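Porell, l'atelier où les vieilles tours reprennent du service

On entre chez Porell par la cour, après avoir contourné deux palettes de claviers. Il est neuf heures du matin en octobre, le chauffage vient de se mettre en route et la bouilloire siffle déjà au fond. L'association occupe l'ancienne imprimerie Mudgway, dont elle a gardé les grandes fenêtres et un massicot que l'on n'a jamais réussi à sortir. Elle y remet en état des ordinateurs de bureau destinés à des écoles, à des familles et à quelques mairies des environs. Sa responsable d'atelier nous a ouvert les portes pour une matinée, qui a duré jusqu'au milieu de l'après-midi.

« Je préviens toujours les visiteurs, si vous me lancez sur les boîtiers, il faut m'arrêter », dit-elle en poussant la porte de la réserve. On ne l'a pas arrêtée.

Des étagères jusqu'au plafond

La réserve contient ce matin-là 67 tours en attente. Elles viennent pour la plupart d'entreprises qui renouvellent leur parc, parfois d'un grenier ou d'une succession. Chacune porte une fiche cartonnée avec la provenance, la date d'arrivée et une case « observations » où l'on trouve de tout : « souffle fort », « sent le tabac », « appartenait à un dentiste, disque retiré ».

« L'an dernier, nous en avons fait repartir 400 sur 600 reçues. Les autres ne sont pas perdues, elles donnent leurs pièces. Une alimentation, un câble, une nappe, un cache en plastique, tout ça ressert ! Le cache en plastique surtout, parce que c'est ce qui casse en premier et que personne n'en vend à l'unité. »

Elle a commencé à réparer des machines dans la cuisine de ses parents, avec un tournevis trop gros et une lampe de chevet. Elle en parle avec une tendresse intacte. Avant Porell, elle a passé plusieurs années au service informatique de Stuturum, une société de transport, où elle voyait partir à la benne des ordinateurs qui démarraient encore. « Ça me rendait malade. J'en ramenais dans le coffre de ma voiture. Au bout d'un moment, il n'y avait plus de place pour les courses. »

Ouvrir, regarder, attendre un peu

Le premier geste de la journée consiste à débrancher la machine, à appuyer sur le bouton de mise en marche pour vider ce qui reste de courant, puis à coucher la tour. Le panneau latéral vient ensuite. Sur les boîtiers professionnels, il s'enlève souvent sans outil, et c'est un détail qui l'enthousiasme.

« Il y a des gens qui ont réfléchi à ça ! Quelqu'un, dans un bureau d'études, s'est dit qu'un jour une personne devrait changer une barrette de mémoire entre deux réunions. Alors il a mis une languette là où tombe le pouce. Et il l'a faite en couleur pour qu'on la trouve - c'est d'une politesse, je trouve. »

Elle insiste pour que les nouveaux venus ne touchent à rien pendant les 5 premières minutes. Ils regardent, ils suivent les câbles du doigt sans les tirer, ils cherchent la poussière. Ils dessinent aussi, sur une feuille, le trajet des fils entre l'alimentation, la carte et le disque. Certains dessins sont très beaux. Plusieurs sont punaisés au-dessus de l'évier, à côté du planning de vaisselle.

« Un câble, on croit toujours qu'on se souviendra d'où il venait. Et puis le téléphone sonne. »

L'intérieur d'une tour, pour elle, se lit comme un appartement. L'alimentation, c'est la chaudière. La cage du disque, le placard. La carte mère prend toute la pièce principale, avec le processeur au milieu et la mémoire rangée tout près. « Quand on a compris ça sur une machine, on s'y retrouve dans presque toutes. Les meubles bougent, mais la cuisine reste la cuisine. »

Elle a un faible pour les Dell de bureau, qu'elle reçoit en nombre, et surtout pour leurs petites pièces bleues, qu'elle montre à tout le monde : les loquets des cartes d'extension alignés contre la face arrière, les poignées en plastique près de la cage du disque. 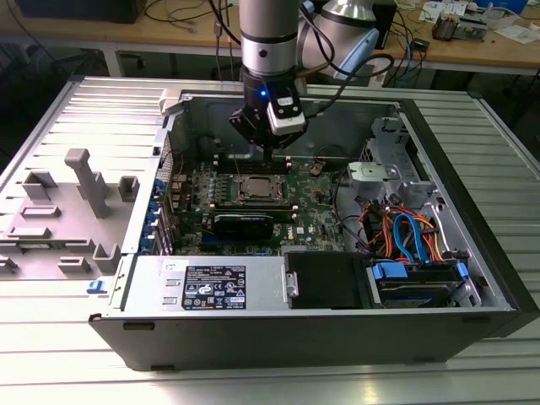 Le moment du premier démarrage

Vient la partie que tout l'atelier préfère. La machine a été dépoussiérée au pinceau, la pâte thermique remplacée, la pile de la carte changée si elle était faible. On branche un écran, un clavier, et on appuie.

« J'ai beau l'avoir fait des centaines de fois, je retiens ma respiration. Il y a le ventilateur qui part, puis ce petit silence, et l'écran s'allume ou ne s'allume pas. Quand il s'allume, il y a toujours quelqu'un pour applaudir. Moi, le plus souvent. »

Et quand il reste noir ? On recommence avec le minimum : une seule barrette de mémoire, pas de carte graphique ajoutée si la carte mère peut s'en passer, aucun disque. Puis on remet les éléments un par un. La panne la plus fréquente, selon elle, est une barrette mal enfoncée. La plus agaçante reste le câble qui a l'air parfait et qui ne l'est pas. Elle garde les coupables dans un bocal à cornichons, sur lequel une étiquette indique « NE PAS RÉUTILISER, MÊME EN CAS D'URGENCE ».

Un ancien ordinateur de comptabilité occupe ainsi l'établi du fond depuis trois semaines. Il démarre un matin sur deux. « Je l'adore. Je vais finir par trouver. »

Et après

Les tours prêtes passent au banc d'essai pour une nuit entière, puis reçoivent un système libre et une suite bureautique. Le projet Arkano, lancé avec deux collèges voisins, ira plus loin : les élèves viendront monter eux-mêmes les postes de leur salle de classe, par groupes de quatre, et repartiront avec la fiche de chaque machine. Les premières séances sont prévues avant les vacances d'hiver.

« Je veux qu'ils aient vissé au moins une chose. Après, quand l'ordinateur de la salle fera un bruit bizarre, ils auront envie de l'ouvrir - débranché, hein, vous l'écrivez bien, débranché ! »

Elle cherche encore des tournevis cruciformes de petite taille, des tapis antistatiques et des câbles SATA en bon état. Les dons se déposent dans la cour, côté palettes, le matin de préférence. Pour les écrans cathodiques, la réserve est pleine.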